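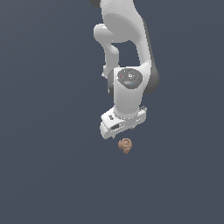
A white robotic arm above a small brown object. Computer rendering.

Restmont's council leader should publish the settlement with Dunne, and should do it before the October elections.

The facts are not much in dispute. Dunne held the contract to run the council's housing repairs. The contract ended early, a payment was made, and both sides signed an agreement not to discuss it. Councillors voted 8 to 5 in closed session to approve the terms. They were given the papers that evening and had to hand them back at the door.

The leader says confidentiality is normal in commercial disputes. Between two private firms it may be. This was public money, and tenants in Gavow waited nearly 12 months for repairs while the argument went on. They are entitled to know whether the council paid to get out of a bad contract or paid to avoid a hearing.

I accept that some details should stay private. Staff names can be blacked out, and so can bank details. The sum cannot reasonably be one of them — nor can the reason it was paid.

Wernmont faced a similar row with a contractor and put its agreement online within 4 weeks. The firm complained and then carried on bidding for work.

The full council meets on 6th June. A motion to release the papers is on the agenda, and the leader's group has been told to vote against it. Those who do should expect to be asked why on the doorstep.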